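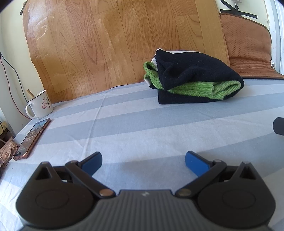 Clerkton Robotics Club – software corner

Search posts, people, tags Go

Grasp planner keeps aiming at the edge of folded clothes, fingers close on nothing

Ladan Safavi
Posted in March | 1,913 views | 2 shares

Need a hand with this before I pull the whole planner apart again. Task is picking up folded clothes off a bed. Striped sheet, pale blue-grey and white, black knit thing folded round a bright green one. Two-finger gripper with blue pads, camera on the gripper looking out past the fingers.

Segmentation runs first, then the planner picks a grasp point, then the control loop servos in. On plain sheets it's fine. On stripes the mask comes back in two bits – a green bit and a lot of nothing – and the planner goes for the middle of the green bit. That puts one finger down on the black part and the other one in mid air. Close, lift, empty.

Things I tried:
- bigger training crop, no change
- dropped the mask threshold, now it grabs stripes as well
- turned off the colour jitter, worse

Running Jarkus for the planning side, default settings mostly. The lens is very wide and I am not undistorting before the mask step, could that be it? The stripes come out bent. Also a mug and a phone on the same sheet, wich it finds with no trouble at all, so the detector isn't broken as such.

3 comments

Fares Yammine
31 found this useful

Two seperate problems I think.

First the mask. Black knit has hardly any texture at that exposure so the network sees a hole. Don't touch the threshold, fix the exposure. Lock it, meter on the middle of the view, and look at the raw image before you look at any mask. If you can't see the folds in the black by eye the network won't either.

Second the planner. It takes the centroid of the biggest blob. Bad idea for anything made of two colours. Merge blobs that touch and sit at the same height above the sheet, then take the centroid. If you have depth, fit a plane to the sheet and keep whatever sticks up past it. Stripes vanish, they're flat. Small creases vanish too if you set the cut-off sensibly, I use 2 cm for folded stuff.

And yes, undistort. Not before the mask if you trained on raw images, but definitely before you turn pixels into a target pose. Near the middle you'll get away with it. Up and to the right you won't, and the error looks exactly like a bad grasp point.

Log the target in the gripper frame at every step, too. If it drifts as you get closer that's calibration. If it's wrong from the start and stays put, that's the mask.

Ka-ming Kong
4 found this useful

just use a plain sheet? worked for us

Zdenka Jurić
12 found this useful

Agree with Fares on depth, but check yours first. On dark knit our sensor gave back patches with no reading and the plane fit happily called them sheet. We ended up filling small gaps from the neighbours and throwing out any frame with a big one.

Other thing – your failed closes. The loop should know it's holding nothing. Read the finger gap after closing, if it's under your minimum, open, back off, replan. Ours tries again twice then stops and asks. Took an afternoon to write and saved more runs than any retraining did. I kept 151 failed attempts from before that and about half were just the arm carrying air to the basket.

Can post the retry node if it's any use, it's for Jarkus so should drop in.

Share (2) Follow this thread

Related
Wide lens calibration, how many board poses is enough?
Jarkus planner times out on first run
Hoxha gripper driver – finger gap reads zero after restart
Labelling folded clothes, one mask or several?
Lasdale meet-up notes: servo loops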